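Plarness burial customs project: where we've got to

Well, it's been a busy stretch! Your grant has paid for travel, room hire and a lot of photocopying, and I'm happy with what we've got for it.

Recordings

We've now taped 25 people talking about how funerals were done in Plarness and over in Pleltport when they were young – laying out at home, stopping the clocks, who walked behind the coffin and who stayed back to cut the ham. The Pleltport families kept the body in the front room for longer, which I hadn't expected. Almost 3000 words of each tape have been typed up, and the rest will have to wait for the winter.

Parish registers

All 2199 burial entries are in the spreadsheet. The clerk's handwriting in the middle volume is dreadful, so I've marked 15 names as doubtful and will go back to them in October. Llorente (the undertakers, not the bakery) have lent us their old day books too, and they're full of prices for shrouds, gloves and black horses.

Small objects

I'd like to borrow mourning brooches and other little keepsakes for the display, so I've asked Varkell for a quote on two lockable cases. Small things get lost so easily on a big table.
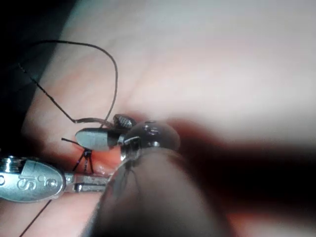
Money and what's next

We're slightly under on travel and slightly over on printing. Could I move the difference across? I'd also like to run a second open afternoon in Pleltport, on a Wednesday if the hall will have us.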